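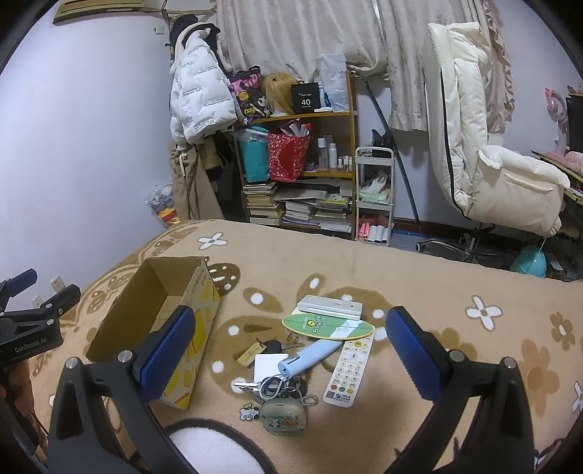
Protokoll der WG-Sitzung im Husimov, Montagabend, Küche

Anwesend: Bouchra Bouzid, Aicha Lahlou, Hazem Younis und ich (Kenza Hamdy, Protokoll, schon wieder). Josiane Fleury war ab TOP 2 per Telefon dabei, mit ziemlich viel Straßenlärm im Hintergrund.

Das letzte Protokoll ist genehmigt. Hazem möchte festgehalten haben, dass er den Backofen damals sehr wohl geputzt hat. Ist hiermit festgehalten!

TOP 1: Der Kleinkram im Gästezimmer

Damit haben wir uns am längsten aufgehalten, dabei sollte es ein kurzer Punkt werden. Was auf dem Gästebett auf der Kuscheldecke liegt, muss ein Zuhause bekommen, bevor im Mai wieder Besuch kommt. Wir sind die Sachen also durchgegangen:

Die Fernbedienung (die lange weiße mit dem gelben Knopf in der Mitte und JSCN unten drauf) gehört ins Wohnzimmer, darüber waren sich alle einig. Aicha hat vorgeschlagen, sie mit Klettband seitlich ans Regal zu kleben. Bouchra findet das hässlich. Vorerst kommt sie in den Karton, siehe TOP 2.

Der silberne Schlüssel: keiner von uns konnte sicher sagen, wo der passt. Hazem tippt auf den Keller, ich auf das Fahrradschloss von Josiane. Wird ausprobiert. Solange bleibt er bei den Schlüsselanhängern und beim Karabiner, und bitte nicht wieder in irgendeine Jackentasche stecken!

Die Hülle für die Ohrhörer mit den kleinen Zeichnungen drauf will Aicha zu sich ins Zimmer nehmen. Kein Widerspruch. Die Haarspange hat sie gleich mit beansprucht, da hat Bouchra aber protestiert (sie kauft die angeblich immer bei Munshi, im Mehrfachpack). Vertagt.

Zum grünen ovalen Ding mit dem gelben Rand und dem Küken gab es eine längere Diskussion. Ich bin dafür, es zu behalten, einfach weil ich es so niedlich finde. Hazem ist dagegen. Abstimmung: drei dafür, einer dagegen, es bleibt. Über das flache weiße Teil daneben haben wir dann gar nicht mehr abgestimmt, das läuft mit.

TOP 2: Eine Kiste für alles oder doch Schubladen?

Josiane ist hier dazugekommen und musste erst mal auf Stand gebracht werden. Ihr Vorschlag vom letzten Mal war ja das Schubladenelement von Porum, das in den Flur soll. Schön ist es, das sagen alle, aber mit Lieferung kostet es über 203 Euro, und so viel ist in der Haushaltskasse gerade nicht drin. Bouchra hat noch gefragt, ob man es ohne Rollen billiger bekommt. Kann man wohl nicht.

Also der Karton. Für das bisschen Zeug ist er reichlich groß, und Klappen hat er auch keine mehr. Aicha meint, das sei gerade praktisch, man sieht sofort, was drin ist. Der obere Rand ist etwas ausgefranst, da würde ich gern einmal mit Papierklebeband drumherum gehen - Hazem hat noch eine Rolle. Josiane wünscht sich zusätzlich eine kleine Schachtel für Schlüssel und Anhänger, die man in den großen Karton hineinstellt, damit das nicht alles unter die Fernbedienung rutscht. Fanden wir gut.

Beschluss: Karton wird genommen, einstimmig, erst mal auf Probe bis zur nächsten Sitzung. Ich klebe den Rand, Josiane bringt die Schachtel mit. Standort ist das untere Fach im Flurregal. Falls er da nicht reinpasst (Hazem hat Zweifel, gemessen hat er nicht), kommt er oben drauf.

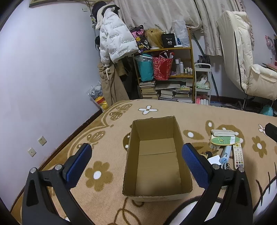 TOP 3: Die Decke

Die Decke mit den Blumen und den Schmetterlingen soll auf dem Gästebett liegen bleiben. Bouchra hätte sie gern fürs Sofa, aber dann bräuchten wir für das Bett wieder eine andere, und die graue kratzt. Gewaschen wird sie vor dem nächsten Besuch, und zwar allein in der Trommel, weil sie sonst alles vollfusselt. Aicha macht das. Bitte bis dahin keine Teller auf dem Gästebett, Hazem hat genickt.

TOP 4: Strom und Kasse

Der Zählerstand ist 3352, ich habe ihn am Kühlschrank notiert und auch schon weitergegeben. In der Kasse sind 85 Euro. Davon gehen noch Spülmittel, Müllbeutel und der Kaffee ab, den diesmal Josiane besorgt. Wer noch nicht eingezahlt hat, weiß es selbst, ich schreibe hier keine Namen rein (aber ich habe eine Liste!).

TOP 5: Verschiedenes

Hazem fragt, ob wir die nächste Sitzung mal im Sternier machen können, da gibt es Suppe. Alle dafür, Josiane auch, sie wohnt ja fast nebenan, solange sie bei ihrer Schwester ist.

Bouchra bittet darum, die Zimmertür vom Gästezimmer tagsüber offen zu lassen, sonst riecht es da drin so abgestanden.

Die Sache mit dem tropfenden Hahn im Bad ist noch offen. Aicha ruft nochmal an.

Wer macht was:
Kenza - Rand kleben, Karton ins Flurregal stellen
Hazem - Schlüssel ausprobieren, zuerst im Keller
Josiane - kleine Schachtel und Kaffee
Aicha - Decke waschen, wegen des Hahns telefonieren
Bouchra - nächstes Protokoll (versprochen ist versprochen!)

Schluss war kurz vor zehn, danach gab es noch den Rest vom Linseneintopf.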